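家务与店务作业自动化现状:访Michailidis应用研究所Lachlan Sutcliffe与Murray Doolan

2018年1月29日

机器能否承担家庭和店铺里的日常杂务,近年来屡有讨论。为了解这一领域的实际进展,本刊编辑部近日赴Virville,访问了Michailidis应用研究所服务作业研究室主任Lachlan Sutcliffe,以及该室现场试验负责人Murray Doolan。二人目前共同主持名为Wekero的研究项目,内容为评估机械臂与多指手在餐饮店后台和普通住家中完成简单作业的能力。项目的店铺试验由面包连锁企业Fokar提供场地和作业规程。访谈以英语进行,中文稿由编辑部整理,经两位受访者审阅。

一、关于项目的由来

Sutcliffe介绍,Wekero项目的设立源于研究所收到的咨询。过去两年间,来询问的单位有养老机构、酒店布草房,也有食品零售企业,提出的问题大同小异:市面上的机械臂价格逐年下降,能不能买一台回来,让它收盘子、叠毛巾、摆货架。

“我们当时给不出一个有依据的答复,”他说,“论文里有许多成功的演示,可是演示的条件和店铺里的条件相差多少,很少有人系统地写下来。一家企业如果据此作采购决定,风险是很大的。所里讨论后认为,应当有一个小组专门做这件事,作业内容由用户来定,研究人员不得挑选。”

项目的作业清单因此由Fokar的门店和参与试验的家庭分别提出。门店方面提出的有:将烘焙品由烤盘移入展示盘、更换价格牌、回收餐盘、擦拭台面、折叠外带纸盒。家庭方面提出的更为零散,包括收拾餐桌、把洗净的碗放回橱柜、捡拾地上的玩具、配对袜子、给猫添粮。清单初稿共80项,经合并和安全审查后,进入第一阶段试验的只有3项,即取放烘焙品、回收餐盘和折叠毛巾。

对于删减的幅度,Doolan表示,研究室内部曾有不同意见。“年轻同事觉得太保守,他们希望把擦台面也放进去。擦台面看上去最容易,一块布来回走就行了。可是门店的人问得很具体:怎么知道擦干净了?边角上粘住的糖浆怎么办?布脏了什么时候换?这几个问题我们当时一个都回答不了,于是推迟到第二阶段。”

二、关于“容易”与“困难”

编辑部请两位受访者谈一谈,为何工业机械臂早已在汽车厂中大量使用,而端一盘面包仍被列为研究课题。

Sutcliffe认为,两者的差别主要在环境。“工厂里的工件是按图纸做出来的,每一件放在哪里、朝哪个方向,都由夹具保证。机械臂重复同一条轨迹,精度很高,速度也很快。厨房里没有夹具。同一炉出来的可颂,每一只的弯度和高度都不同,表面的酥层一碰就碎。你要让机器去看、去判断从哪里下手,还要控制用多大的力。这些在工厂里都被事先安排好了,到了厨房,要由机器当场处理。”

他补充说,人对作业难度的直觉往往不适用于机器。“下棋、算账,人觉得费脑子,机器早就可以做。把一块软面包拿起来而不捏扁,三岁孩子多半也能做到,我们的机器要练很久。来访的企业负责人通常对这一点感到意外。”

Doolan以门店的实际情形作了说明。据他介绍,Fokar的操作规程对烘焙品的取放有明确要求:不得压塌,不得翻面,摆入展示盘时弧口朝向一致,掉落的碎屑须随时清理。员工使用夹子完成这一动作,熟练者无须多看。研究室没有采用夹子,选择了带手指的机械手,理由是同一只手日后还要用于端盘和叠毛巾,若每项作业换一种工具,换工具本身又成为一项作业。

“这个选择使第一项任务变难了,”Doolan说,“如果只取面包,用一个软的吸盘或者一副专用夹爪,成绩会好看得多。我们清楚这一点,报告里也写明了。用户要的是一台能做几件事的机器,我们就按几件事的要求来测。”

三、关于第一阶段的试验结果

第一阶段试验以取放烘焙品为主。研究室共记录342次完整作业,每次作业自机械手离开起始位置算起,至面包放入目标盘、手指全部松开为止。其中全程无人介入、且面包外观经门店主管判定可以上架的,为130次。

编辑部问及如何看待这一比例。Sutcliffe回答:“从研究的角度说,它高于我们开题时的预期。从门店的角度说,它远远不够。一名员工如果有一半以上的面包拿不好,店长不会让他站在那个位置上。我希望贵刊把这两句话放在一起刊登。”

他说明,未通过的作业中,原因各不相同。有的是手指位置正确而力度偏大,酥皮塌陷;有的是第一次没有夹住,面包在盘中转了方向,程序须重新判断;有的是动作全部完成,但放下时手指带起碎屑,落在邻近的商品上,被主管判为不合格。另有一部分由操作员主动按停,多数发生在手指接近盘沿的时候。

Doolan对最后一种情形谈得较多。他说,盘沿是一个容易被忽视的难点。“浅盘的边只比盘底高出一点,从上方看下去几乎是一圈光。视觉系统有时把盘沿的位置估高,有时估低。估高了,手指停在半空,够不到面包;估低了,指尖就会碰到盘子,盘子一滑,面包的位置也变了。我们在桌上加了一块深灰色的垫子,盘子的轮廓从背景里分出来,也不容易打滑。门店里当然没有这块垫子,所以凡是用了垫子的作业,记录上都单独标注。”

至于作业速度,两位受访者均未提供与员工的直接对比。Sutcliffe解释,现阶段机械臂按安全限速运行,且操作员始终在场,比较速度没有实际意义。“我们的操作员可以喝完一杯咖啡,再看它放下一只面包。速度是后面的事,先把拿得住、放得下解决好。”

四、关于家庭环境

相较于店铺,家庭作业的试验开展得较晚,目前仅完成毛巾折叠的预备试验。编辑部询问其中的难点。

Doolan表示,毛巾这类柔软物没有固定形状,机器在抓起之前很难判断哪里是角、哪里是边。“盘子放在那里,从哪个方向看都是一个盘子。毛巾团在篮子里,就是一堆褶子。我们的做法是先随意提起一处,让它垂下来,再去找最低的那个角,换手,再找下一个角。这个办法在别的实验室也有人用,优点是可靠,缺点是慢,而且需要两只手配合。”

他提到,预备试验在研究所内一处按住家布置的房间进行,毛巾由参与家庭提供,尺寸和厚薄不一。新毛巾较硬,边缘清楚,折叠情况尚可;使用多年的旧毛巾边缘卷曲,往往第一步就找错角。研究室原打算统一采购一批毛巾以便比较,后来参与家庭提出,他们家里并没有那样的毛巾,这一计划随即取消。

Sutcliffe则更关心家庭环境的安全与责任问题。他指出,店铺后台的人员受过培训,知道机器运行时应当站在哪里,可以划定区域,可以设置停机按钮。住家中有老人、儿童和宠物,无法作同样的要求。“一台力气足以端起汤锅的机械臂,也足以伤到人。降低它的力量和速度,人是安全了,汤锅又端不起来。目前我们没有看到令人满意的解决办法。我个人的意见是,在这个问题有明确规范之前,不宜在有幼儿的家庭中使用无人看护的机械臂。”

编辑部进一步问到,扫地机器人已经进入许多家庭,是否说明公众对家用机器的接受程度较高。Sutcliffe认为两者不宜类比。扫地机器人贴地运行,质量小,撞到桌腿也不会有严重后果,用户容许它漏掉一两个角落。“碗打碎了,用户不会说漏掉一个角落。接触类作业的容错空间要小得多,这也是我们把端碗排在很后面的原因。”

五、关于对岗位的影响

对于店铺员工是否会因此失去工作,两位受访者的态度较为审慎。

Doolan介绍,试验开始之前,研究室与Fokar管理方共同召集了门店员工说明会,对试验目的和数据用途作了书面告知,并承诺试验数据不用于员工考核。会上提问最多的并非岗位去留,大家更想知道机器出了故障由谁处理、清洁机械手指的工作归谁。

“这两个问题提得很实在,”他说,“机械手每做完一组都要清洁,指缝里会有油和碎屑。按现在的结构,拆下指套、擦净、装回,需要一名受过训练的人来做。也就是说,我们替门店省去一项杂务,同时给它增加了另一项。第一阶段报告里,我们要求把清洁、重启、复位所用的时间全部计入,不能只算机器动的那一段。”

Sutcliffe表示,就他所见,短期内更现实的用途是由机器承担一段时间内重复而单调的工作,例如闭店后将餐盘逐一归入清洗架,人员仍负责判断和收尾。对于媒体上常见的“无人店铺”说法,他认为需要区分收银环节与操作环节。收银可以交由设备完成,货品的摆放、整理和清洁目前仍主要依靠人力。

“一家店铺每天有许多没有写进规程的小事,”他说,“顾客把牛奶放回了面包架,标签翘起一角,地上有一摊水。员工顺手就做了,店长甚至不知道有人做过。我们在起草作业清单时,门店主管也没有把这些列进来,是研究员在店里观察之后才补上的。机器要顶替一个人,就得顶替这些事,现在还没有哪一台能做到。”

六、关于采购单位应当如何判断

近期不少机构收到厂商的产品介绍。编辑部请两位受访者就如何看待此类材料提出意见,供读者参考。

Sutcliffe建议,采购单位观看演示时,应当要求厂商说明演示中的机器是自主运行还是由人远程操作。两种方式都有其用途,远程操作本身也是训练机器的一种手段,但若不加说明,容易使人误判设备的成熟程度。他同时建议,请厂商连续做同一项作业,中间不剪辑、不更换物品,并允许采购方自带物品。

“带上自己店里的盘子和自己店里的面包去看,”他说,“如果对方说盘子要换成指定型号,也未必是坏事,换一批盘子花不了多少钱。要紧的是在签合同之前知道这一条。”

Doolan的建议侧重于现场条件。他提醒有意试用的单位事先核对以下事项:后台是否有足够的固定位置安放机械臂底座;供电和线缆如何走线,是否穿过人员通道;台面高度能否与机械臂的活动范围相配;灯光在一天之中是否有明显变化。他特别提到线缆问题。研究室的试验区内,电源设备和线缆目前直接放在地面上,在实验室可以接受,在门店则不符合通行安全的要求,须另行设计线槽。

此外,他建议采购单位在试用期内指定一名固定人员负责记录,凡按停、重启、人工补做的情形,一律当场登记。“事后回忆总是偏乐观的。我们自己的研究员也一样,下班前问他今天怎么样,他说还不错,翻开记录一看,按停的次数比前一天还多。”

七、关于第二阶段的安排

据Sutcliffe介绍,Wekero项目第二阶段将继续烘焙品取放试验,并逐步增加餐盘回收。取放试验的重点由“能否拿起”转为“换一种盘子、换一种面包之后能否拿起”。第一阶段使用的面包以可颂为主,第二阶段拟加入表面带糖霜的品种和较长的法式面包。糖霜容易粘在手指上,研究室正在比较几种指套材料,尚未作出选择。

餐盘回收的试验则从空盘开始。Doolan解释,盘中若有剩余食物或液体,倾斜角度须受到限制,控制难度明显增加。空盘的难点在于盘子紧贴桌面,手指没有可以伸入的缝隙。员工通常将盘子推到桌边,露出一截再端起。研究室打算让机器学习同样的做法,但推多远、推到什么位置停,须由触觉或视觉给出判断,推过了便会落地。试验前期将使用不易碎的盘子。

关于机器如何学习这些动作,Sutcliffe表示,研究室同时采用两种途径:一种由工程师编写动作步骤,另一种由操作员示范,机器从示范记录中归纳。前者容易查找错误,后者更能适应物品的变化。“目前两种方法各有长短,我们还没有理由放弃其中任何一种。有同行认为示范数据足够多以后,一切问题都会解决。我愿意看到这样的结果,但在结果出现之前,我会继续请工程师写步骤。”

访谈临近结束时,编辑部请两位受访者直接回答最初的问题:机器现在能做家务了吗?

Sutcliffe的回答是:“在划定的范围内,能做其中的几个动作。家务是由许多动作连起来的,连接的部分还做不好。”

Doolan表示同意,并补充道:“如果有人问我,明年能不能买一台回家收拾早餐桌,我的回答是不能。如果问的是值不值得继续研究,我的回答是值得。我母亲手指有关节炎,早上端盘子很吃力,她每次打电话都问我那台机器学会了没有。”

访谈结束后,编辑部参观了研究室的试验区,并取得作业照片一幅。机械手位于白色工作台上方,一根黑色手指朝下,悬于浅盘右上方的盘沿附近,盘中为一只可颂。
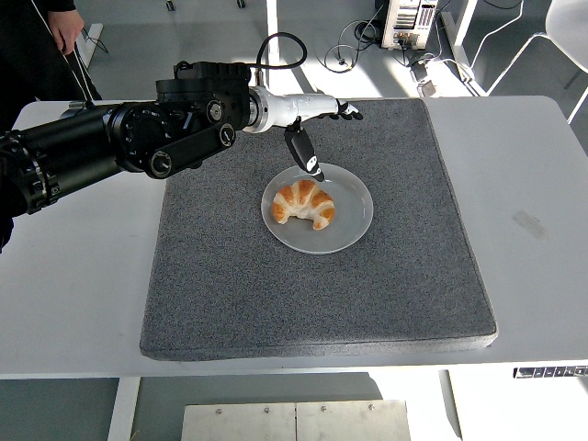
附:参观与资料索取

Michailidis应用研究所服务作业研究室接受相关单位的集体参观申请。申请单位须提前提交参观人员名单及关注的作业类型,由研究室统一安排。试验进行期间,参观人员须在指定区域内停留,未经操作员许可不得进入机械臂的活动范围,不得携带食品进入试验区。

Wekero项目第一阶段报告的摘要可向研究室书面索取。报告全文涉及Fokar门店操作规程的部分,须经该企业同意后方可提供。有意为第二阶段推荐作业内容的门店和家庭,请在来函中写明作业名称、所用器具、每日次数以及现行做法,并附器具尺寸。研究室对来函逐一登记,但不保证全部采纳。

本文中受访者的意见仅代表其个人及所在研究室,不构成对任何产品的推荐。转载请注明出处,并保留全文。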